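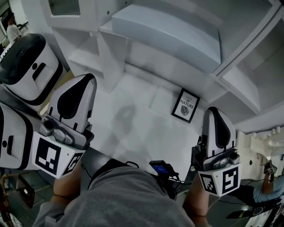
Gripper Club FAQ

Updated 9 April 2022. Same questions keep landing in the inbox so answers are here now. Read before emailing please!

What is it, in one line?
Student project. We do everyday jobs with hand-held grippers, record them, then train an arm to copy. Shelves this term.

Do I need to know how to code?
No. Helps later on. First few weeks are mostly holding things and putting them down again, neatly.

Who do I talk to?
Sinéad Brennan for joining and money. Cathal Lenihan for anything with a cable. Fares Karaki for the training side, but he's sitting finals in May so be patient.

When can I come?
Saturdays, plus one evening if enough people sign the sheet. Sessions are in slots, four people to a slot. If you book and can't make it, say so, there's a waiting list.

What are the black and white squares for?
Markers. They let the software work out where each gripper is and which way it's facing. Don't put your thumb over them, don't pick at the corners, don't draw on them (yes, happened). A scuffed marker means a scrapped recording.

One gripper or two?
Start with one. Two once your single-hand runs are coming out clean. Most people find the left harder than they thought, even the left handed ones.

Standing or sitting?
Either. Low shelves are easier from a chair. Stay put once you've started though, shuffling about mid-run makes a mess of the data.
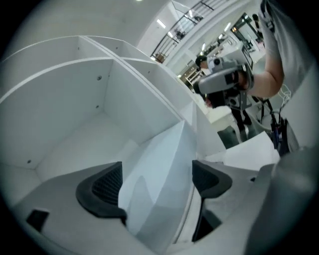 Gripper work at the white shelving. Keep it upright and go slow.

How long is a run?
Short. Pick up, place, let go, hands back to start. If you fluff it, finish anyway and mark it as a fail, we want those too. Please don't just stop recording half way.

How many have you got?
539 runs logged, 208 of them good enough to train on. Getting better. Colm Ó Dubhghaill keeps the list, ask him if you want to see your own.

Is this for the Clititz Cup?
Partly. Team of nine goes, picked on turning up and not on marks. Entry is the tidy-the-shelf round. Rest of the club carries on as normal that week.

Can I take a gripper home?
Sorry no. Rónán Moynihan is writing up the build notes so you can print your own, half done at the moment. The finger pads wear out first so print spares.

My hand hurts after a session?
Then you're squeezing too hard. Light grip, rest between runs, swap with your partner. Tell whoever's running the slot, don't push through it.

What do I bring?
Long hair tied back, no dangly braclets, your student card for the door. Laptop only if you're on training with Fares.

Does it cost anything?
First two sessions free. After that there's a small fee for the term, pay Sinéad. If thats a problem tell her quietly and it'll be sorted.

I missed the intro talk, can I still join?
Yes. Come ten minutes early and Cathal will run you through it.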